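5.2 The stuck hold flag

Of all the faults we came across in the Drinutlow runs, the stuck hold flag is the one we most enjoyed chasing. It is small, it hides well, and it spoils far more episodes than its size would suggest. The flag is a single bit per hand. It goes up when the finger gap stops shrinking under a closing command and the contact force passes a threshold, and it tells the Irolura policy that the hand is full. From then on the policy plans as if the object moves with the wrist. When the flag is wrong, everything after it is wrong too, and the arms carry on with complete confidence.

We went through all 3686 two-arm episodes in the kitchen set. The first pass was automatic: we compared the flag with the true contact state kept by the Ballix simulator at 100 Hz and marked any stretch where the two disagreed. The second pass was done by eye. Mahnaz Kordestani and Selorm Eshun each watched the marked stretches from the wrist and head views without seeing the other's labels. They agreed on nearly all of them, and the few splits were mostly about when a slip began. 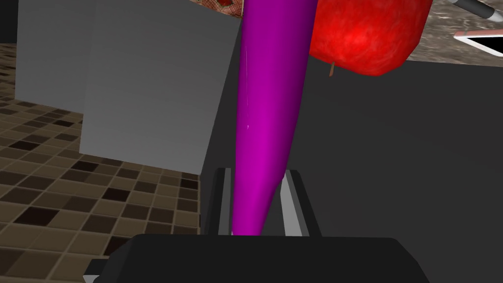 Tapered objects are where the trouble starts. The grasp planner scores a candidate by how well the two finger faces line up with the surface between them, and on a cone the score is almost flat from one end to the other. The planner is therefore quite happy with a pinch far from the center of mass. We saw many poses like this one, with the narrow tip of the long purple object down between the fingers and its wide end well away from the hand. The contact force at such a point can easily pass the threshold, so up goes the flag. What the flag cannot tell is how little of the object the fingers have to work with, or how much leverage the heavy end will have when the wrist turns.

A pinch of this kind is only half of the fault. A slip alone would be harmless if the flag came down again, and in the code it is supposed to. The release test looks at the finger gap and clears the bit when the gap opens past a set value. But the test was placed inside the branch that handles closing commands! If an object slipped out during a transport move, when no closing command was being sent, the test never ran. The bit stayed up until the next grasp attempt or the end of the episode, whichever came first.

We found this by reading logs side by side late one evening in the Safavi lab, and it explained a whole family of odd behaviors that we had been filing under separate names. The "polite pause," in which a hand stops over the table and waits, is the placing routine asking for a stable load. The "double handoff," in which one arm offers the other an object that neither has, is the same bit read by both arms.

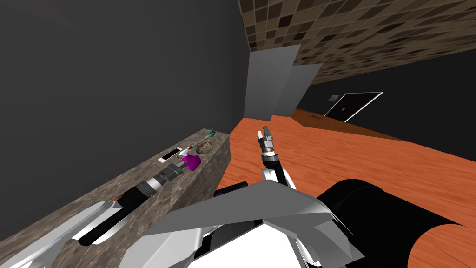 Figure 6. Head view in the kitchen set, with the left gripper pointing toward the items on the stone counter and the right gripper raised over the wooden surface.

The head view turned out to be a poor place to look for the fault. The hands are small in it, the arms and the body shell cover a good part of the work area, and a slim object between the fingers may be only a few pixels wide. We had trained our first fault detector on head images alone and were puzzled by its low recall. Adding the wrist views fixed most of that at once. An open hand seen from the wrist is about as clear a signal as one could ask for, and a very small network can learn it.
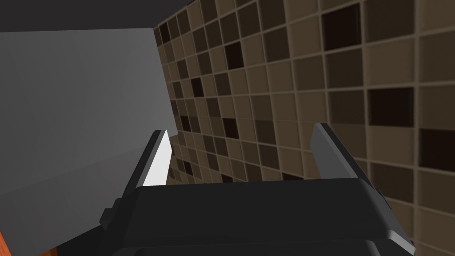
Figure 7. Wrist view of a gripper with its fingers spread and nothing between them.

The empty-hand check now runs on the wrist image every time the flag is up. It has one weak point that we should report. Finger faces change a great deal with the light: in Figure 7 the left face is bright white and the right one a dull gray, and early versions of the network read a bright face as the edge of a held object. We retrained with over 1000 extra renders in which the lights were moved at random, and these false readings became rare.

We also moved the release test out of the closing branch, so it runs on every control step. This was a change of three lines. We kept both fixes, as they fail in different ways. The gap test misses cases in which the fingers jam part of the way open, and the image check can be fooled when clutter behind the hand lines up with the gap. A counter that holds a leafy green head, a large bumpy green object and a standing card gives plenty of chances for that. When the two disagree for 300 control steps in a row, both arms stop and the episode is marked for review. Three seconds is a long wait on a real machine, and we expect to shorten it. 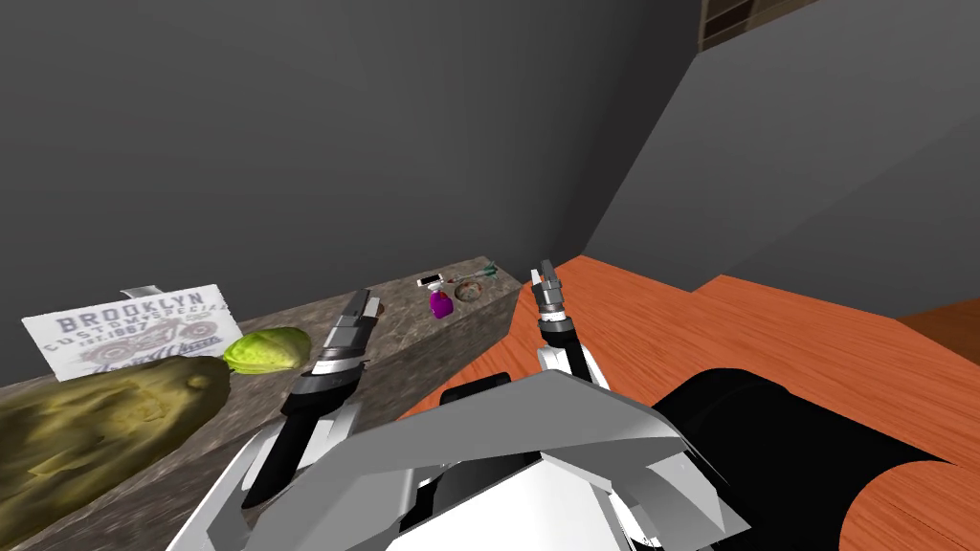 5.3 Effect on the two-arm tasks

We reran the full kitchen set with the same seeds and the same policy weights, changing only the flag logic and the empty-hand check. The polite pause is gone. The double handoff survives in a handful of episodes, all of them with the receiving hand blocked from its own wrist view, and we are very curious about these. The grasp planner was left alone for this rerun, so off-center pinches on tapered objects are as common as before. The difference is that the policy now learns of the slip while there is still time to try again, and it often does. A planner score that takes the center of mass into account is being tested, and its first results are given in Section 6.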